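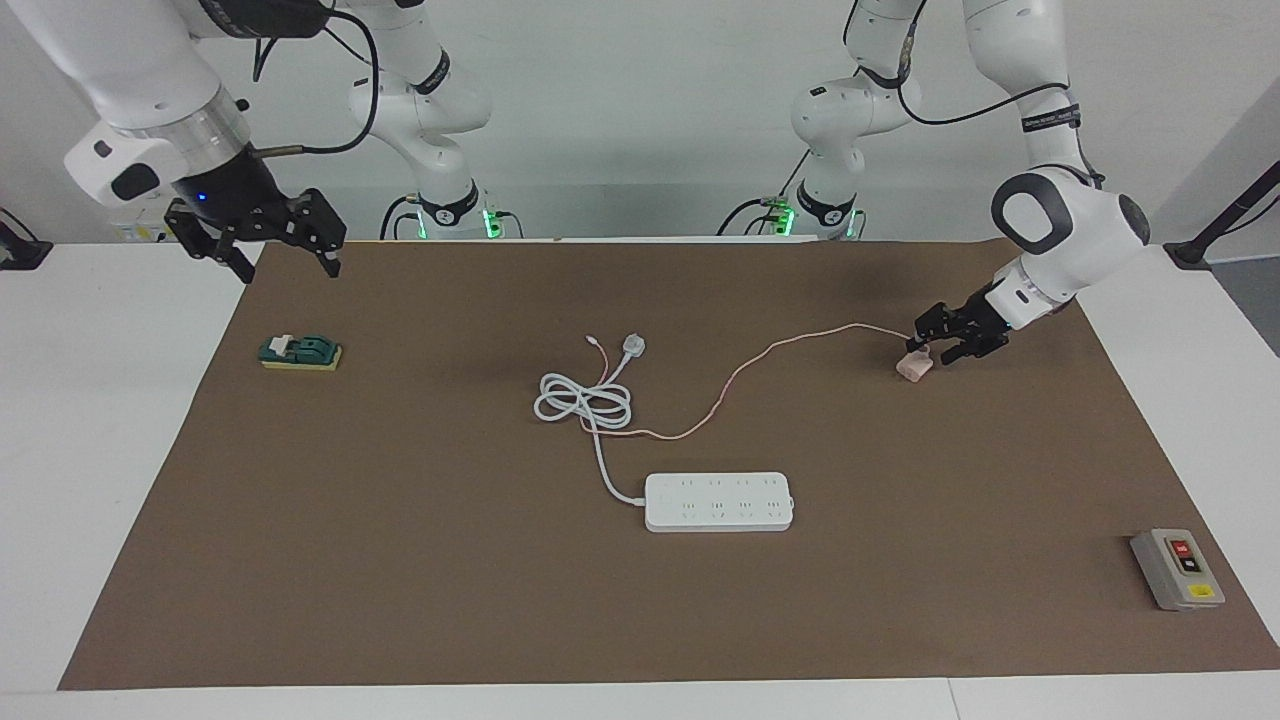

Two white arms and a small pink plug adapter

Wirberg Street Coilover Kit (full set of four)
$634 per set, shipping extra
Usually leaves our door on Wednesday

We were in no hurry to stock these. Every coilover kit in this price range claims to be track-bred, and most of them ride like a shopping cart after one winter. Wirberg makes the same claim on the box. We left it off this page.

Tassanee Sukprasert ran a set on her hatchback for 11 months before we agreed to sell them. The ride was firm but livable. The rear locking collars seized in the first salt season and had to come off with penetrating oil and bad language. The dampers did not leak. That was enough for us to order more.

The knob on top has eight clicks. Pascal Boyer in our shop says he can feel three of them. I can feel maybe four, and I don't trust the fourth. If you are buying for the adjuster, spend more and look at the Caron kit.

What you get
Four assembled dampers with springs
Two collar wrenches (the thin kind, they bend)
Front top mounts only - reuse your rear mounts or buy new ones
Instructions, with torque specs you should check against your factory manual

Wirberg says the kit drops the car up to three inches. It will, and you will be sitting on the bump stops. We set ours at an inch and a half and got an alignment the same day. Please don't skip the alignment and then write to us about your tires.

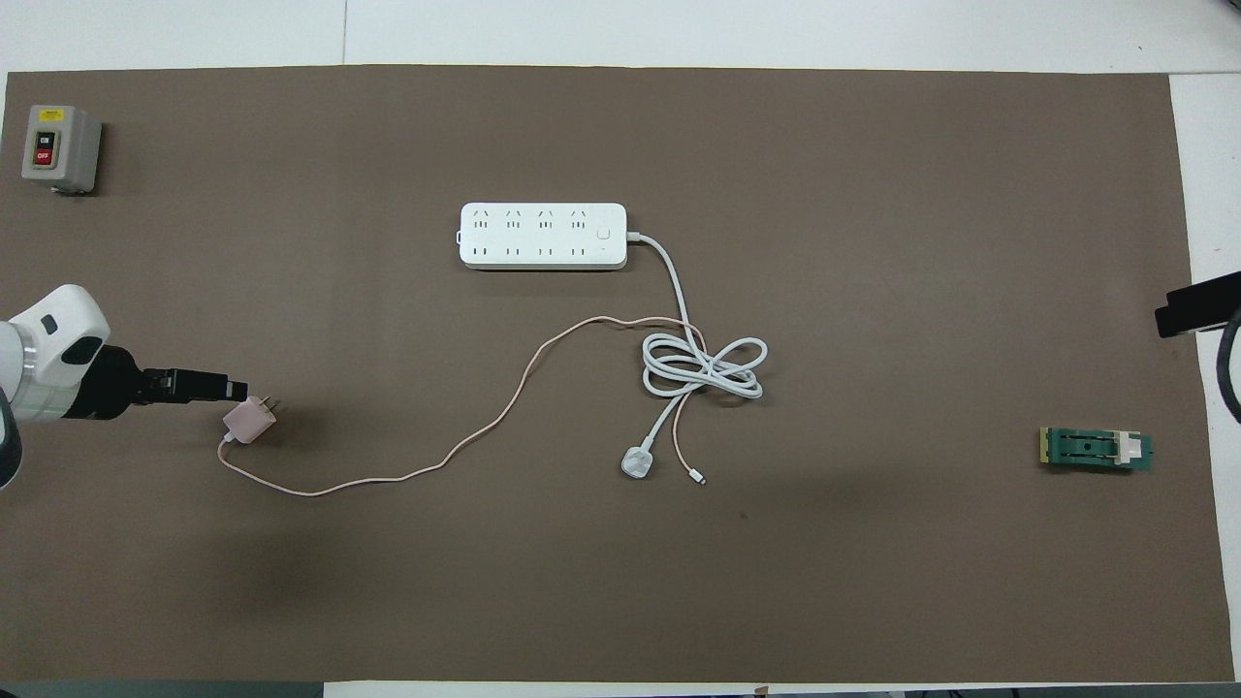 Will these fit if my car already has lowering springs?
They replace the springs and the shocks together, so your old springs come off and stay off. Take a look at your bump stops and rear mounts while you're in there, as short springs tend to beat them up.

Returns
Unused kits only, in the original box. Once a damper has been bolted to a car we can't take it back. Warranty claims go through Mathis Joly at our Tokongate counter, and he will ask for your alignment sheet.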